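Fitetti method

The Fitetti method is a system of household tidying in which every object in a home is given a fixed place and a date by which it must be used or given away.
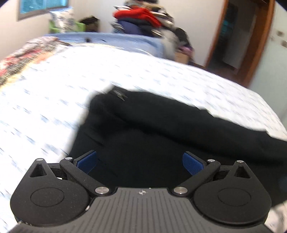
According to one reader's letter to the magazine Rata, the method is "just putting things back where you got them, with a calendar added." The same letter complained that the dates made ordinary possessions feel like milk. Defenders of the method have never given a full answer to this, though later editions of the handbook dropped the word "expired."

Origin

The method takes its name from the Fitetti storage shop in Grultero, which handed out a folded sheet of tidying rules with its shelving. The shop later claimed that the rules came from an old local custom. No earlier record of the custom has been found, and the oldest surviving sheet mentions the shop's own shelves in four of its rules. A longer handbook followed, with 61 pages, many of them blank charts for the owner to fill in.

Practice

A household begins by choosing one room. Everything in it is sorted by how often it is used, and each item gets a label with a place and a date. The standard period is 21 days for everyday things and one year for seasonal ones. Items not used by their date go into a holding box for 14 days and then leave the house. Tools, papers and medicine are exempt. Gifts were exempt in the first handbook and lost that status in the second, a change that drew more letters to Rata than any other.

A short form, known as the Roy variant, drops the labels and keeps only the holding box. Strict followers do not regard it as the same method. It seems to be the form most people keep up – perhaps because there is so little of it.

Claims and criticism

The handbook says that the method saves time, lowers spending and improves sleep. The first claim leaves out the hours spent writing labels. The second rests on letters from customers, which the shop collected and chose from itself. For the third, the handbook offers nothing at all beyond the statement that a clear room is a restful one.

Critics also point to the sale of labels, boxes and charts. A household with 2 bedrooms, following the handbook closely, would need a fair amount of new storage before it could throw anything out. The shop's position was that any box would do, although the handbook gives measurements that match its own.

See also: Housekeeping; Home storage; Spring cleaning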